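Zatcombe College opens graduate reading course on writers and their own decades

ZATCOMBE – Graduate students in literature at Zatcombe College will have a new course to choose from this March, and the department could not be happier to share it! "Letters Home" looks at novelists who wrote to family while drafting their books, and reads the letters and the fiction side by side.

The course is taught by Inger Hauksdóttir, who spent two years in the college archive reading the Ginting papers – 158 letters, most of them never printed.

"I kept finding whole paragraphs that later turned up in the novels, barely changed," said Hauksdóttir. "I can't wait to read them with a room full of students who will argue with me."

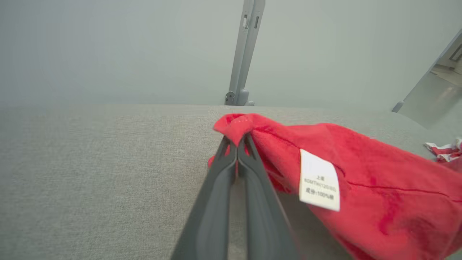

How to enroll

There are 24 seats, open to master's and doctoral students in any department. The class meets Thursday evenings and carries three credits. Students write one long paper, and may pick a writer from outside the reading list if they talk to the instructor first. Sign-up is through the graduate office.

Last updated: March

Related items
Jitutari Reading Series returns to the library
Trisari travel grants for thesis writers
Archive reading room extends evening hours

Contact the Press Office | © Zatcombe College | Back to top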